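Buscar en el foro... Buscar

Foro Rarnen > Teleoperación > Enseñar a sujetar piezas transparentes

antwi_54
¡Hola a todos! Llevo desde mayo enseñando tareas a dos brazos por control remoto y estoy enganchadísimo. Ahora toca plástico transparente, y los dedos de la pinza también lo son, así que imaginaos (por las cámaras de muñeca todo son reflejos).
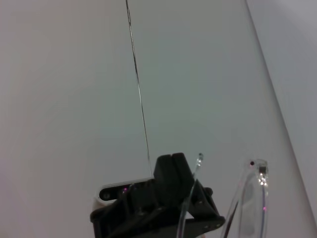 Fistomstead opina que con piezas así es mejor guiar el brazo con la mano, porque a distancia no se siente cuándo aprieta uno de más.

antwi_54
Pues no lo comparto. Si guío a mano, mi propio cuerpo tapa la cámara, y con dos brazos me faltan manos. Yo agarro la pieza por los dos lados, la mantengo derecha sobre el soporte verde oscuro y bajo despacito. ¡Es una gozada cuando le coges el ritmo!

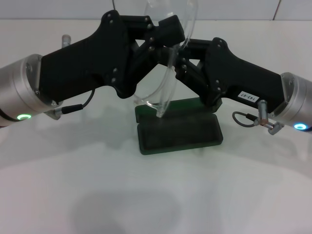 ¿Cuántas demostraciones hacen falta para empezar a entrenar?
Con 54 ya se ve si va por buen camino; yo entrené en serio con 513.

cancombe
Uf, 513 me parecen muchas si todas empiezan igual. Prefiero menos y más variadas: mueve el soporte, cambia el ángulo de entrada, equivócate y corrige. Y graba también la muñeca mirando a la mesa y a las paredes sin nada delante, que luego la política se pierde ahí.
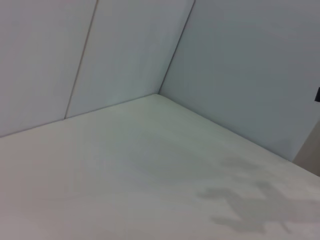 cancombe
Moderador de Teleoperación · 1321 mensajes

Añado una cosa: Fistomstead tiene razón en lo de la fuerza, pero se arregla bastante limitando el cierre de la pinza. Probad con 4 valores y comparad, ¡que engancha! Si alguien los prueba guiando a mano, que cuelgue sus curvas en este hilo.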